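Subject: Re: [gramgate-users] Chatter on the long rails

On the 700 bed, Charmaine Zulu wrote:
> Got the Gramgate running at last but I'm getting awful chatter on the
> last third of the X travel. Chisholm two-flute cutter, birch ply, shallow
> passes. Front end of the bed is lovely. Is it the spindle mount or am I
> asking too much of the belts?

Hi Charmaine,

First of all, well done getting it running! Mine sat in bits for most of the winter.

I'd leave the spindle mount alone for now. If the front cuts well and the far end doesn't, I'd look at the rails. I had the very same thing and spent ages swapping cutters before I put a straight edge along the back rail and found it bowed. I slackened every bolt, ran the gantry to the far end, nipped up that end first and worked back. What a difference – the test pocket came out so clean I went and showed the neighbours.

While you're there, check the eccentric wheels. You want to be able to turn each one with a finger and feel it drag. Two of mine were spinning free.

Belts: I went over to the Nillano ones and love them, but they do settle. Tighten, cut for an evening, tighten again. I also dropped my feed from 876 to 700 in ply and haven't felt any need to go back up.

If none of that cures it, try the Skallorlow brace across the back. It's 269 mm between holes on mine, so measure yours before drilling (I didn't, and there are now four extra holes in my gantry plate). I've cut 100 coasters since fitting it and the last one looked like the first.

Do post a picture of the cut when you've had a go – both ends of the bed if you can, I'd love to compare!

Cheers,
Del

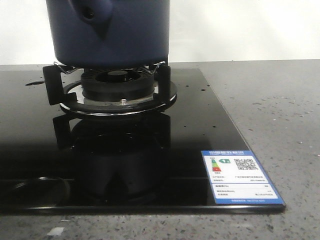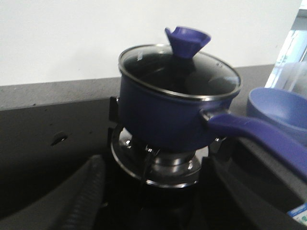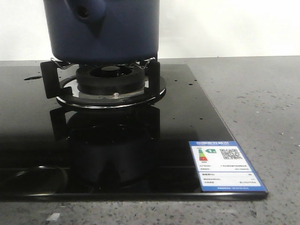
Blue pan on the gas hob; the second one shows the glass lid.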